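# Notebook, December: house rules for the kitchen sim (second go)

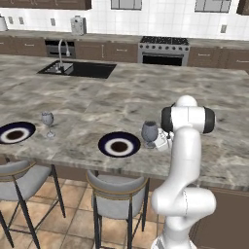

*Senyo Agyeman, Flirkau manipulation bench. Comments in the margin welcome, Yaa's especially.*

Right, so I've been promising to write these down since we moved the tableware tasks over to Skitalex, and the wine glass has finally pushed me into it. I spent the morning on the island setup with the gripper right up by the big glass, and I kept catching myself doing things I'd tell anybody else off for. So this is as much for me as for the rest of you.

First one, and it's the one I broke before I'd finished my tea: **don't change the scene and the controller in the same run.** I nudged the grip force down and swapped the glass friction in one go, got a nicer-looking grasp, and had no idea which of the two had done it. Put both back, did it properly, lost an hour. If you touch the scene, save it under a new name and say what you touched. One line will do!

**Seeds.** Write the seed in the log every time, even for a quick look. My good run this morning was seed 3242 and I only know that because Yaa (Gyamfi, for anyone new reading this) shouted across the room to ask. We had that business with the Owusu drawer task where the best result of the month couldn't be brought back by anyone, me included, and I'd rather not go through it again.

**Speed near glass.** I want a cap on how quickly the arm comes in once the fingers are close to anything stemmed. I know it's a simulation and there's no one to sweep up after. But these policies go onto the Clurkier arm eventually, and whatever bad manners we let them pick up in here they'll take with them. I've set the cap at 50 mm/s for now. Yaa thinks that's far too slow and she may be right, so argue with her and then come and argue with me.

**What counts as a pass.** This has been a muddle for ages, so I'm writing down what I've been using:

- glass lifted clear of the worktop and held until the timer ends
- plate beside it hasn't shifted (check the pose, don't just eyeball it)
- no contact between any arm link and the worktop
- the other glass left alone

That third one is where most of my failures come from. The arm has to lean forward over the island to get at the front edge, and the planner is quite happy to bring a link down low if you let it. I had a batch this morning at 90 per cent on grasp alone, and I was feeling very pleased with myself, and then I switched the contact check on and it dropped to 86. Still decent! But 86 is the number that goes in the table. Please don't quote the grasp-only figure to anybody outside the bench, not even with a footnote, the footnote always falls off.

**Collision shapes.** Have a look at them before you trust a grasp. Stems are the awkward bit. If the collision mesh has been simplified into one fat lump from foot to rim, the fingers will close on thin air and the physics will tell you it's a lovely firm hold. Turn the overlay on, look at it from the side, and only then start your batch. I've asked for this to be a tick box on the run form (Yaa has a draft of the form, it's in the shared folder, it needs a better name than "form2").

**Stopping.** Yes, we still practise the stop in sim. Hit it at least once mid-reach on every new task and write down where the arm ended up. I did mine with the gripper alongside the glass and it held its position with no drift in the log, so that's one entry filled in.

Things I haven't sorted:

- Do we keep the bar stools as collision objects or just scenery? I've had them switched on. It slows the planner a bit but I don't like pretending furniture isn't there.
- Lighting changes between batches. The marble has a lot of pattern in it and the glasses are grey and see-through, so I suspect the vision people will want a rule here. I haven't got one. Suggestions please.
- Who signs off a change to the cap? At the moment it's whoever edits the file last, and that's usually me.

Next job is to rerun the batch with seed 3242 and the stool collisions off, nothing else touched, and stick the log next to this page. Yaa's got the Clurkier joint limits and is going to check mine against them before I start on the smaller glass.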